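3.2 Cell Setup and Upkeep

The Kekmont cell has two arms mounted on either side of a white tabletop, each fitted with a black jaw gripper.
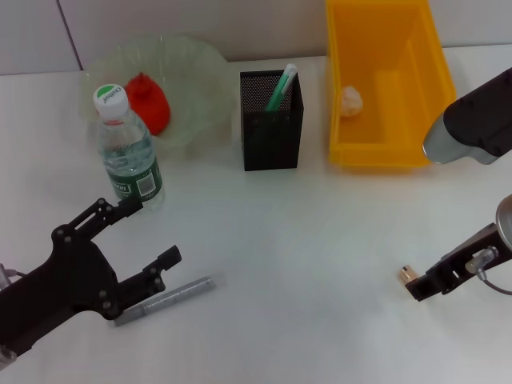
Both grippers were checked at the start of every session by the second author. The linkage bolts were tightened by hand, the jaws were opened and closed 17 times without load, and the gripper cables were inspected for wear at the connector. A gripper that failed to close fully was removed and cleaned before work resumed.

Over 487 trials, six stoppages were recorded. Four were traced to a cable pulling tight as the wrist turned, and two to a bolt that had worked itself free. After trial 400 the cables were given more slack, and no further cable faults occurred.

Objects were returned to their starting places by hand between trials.

Figure 3. The Kekmont cell with both grippers over the table. At the back are a bowl, a bottle, a mesh pen holder and a yellow bin.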